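An afternoon at the Teuber open day, Laltitz

I went for the tables. I realise this is a strange thing to say about a Saturday-league sort of outing, but I'm in the market for one, and the Teuber works at Laltitz opens its doors every July and lets the public wander about stroking the stock.

The bus drops you at the bottom of the hill and the works are at the top, naturally. At the gate I was given a sticker, a map with 19 stops on it and a biscuit. The biscuit was gone by stop 2, which turned out to be a cupboard of varnish tins with a rope across it.

Ruth Rudd led our group. She has the voice of someone used to talking over saws, and kept it up in the corridors, where there were no saws. Her subject was grain, and she was very good on it. She told us to stop looking at legs and look at the top, preferably with our heads tilted, so 500 visitors spent the afternoon walking round like puzzled spaniels.

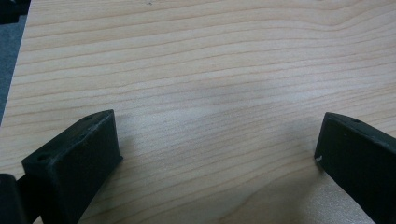 Photo: Kai Kohlhase

The pale top was my favourite of the day. The lines run long and fine for most of it, then towards one side they lift into a soft wave, as if the tree had briefly considered doing something else. It has a faint satin sheen and a creamy colour that I could picture in my kitchen for as long as it took to picture the first beetroot.

Then I asked the price. The model is called the Ruvholm and it costs 1490, chairs extra. I nodded in the manner of a man who would go away and measure things.

Lunch was soup in the loading bay, decent, with a queue that went past the Roleo shelving display twice – clever, that, as I now know a good deal about Roleo shelving. I bought a chopping board on the way out. The grain is quite nice if you tilt your head.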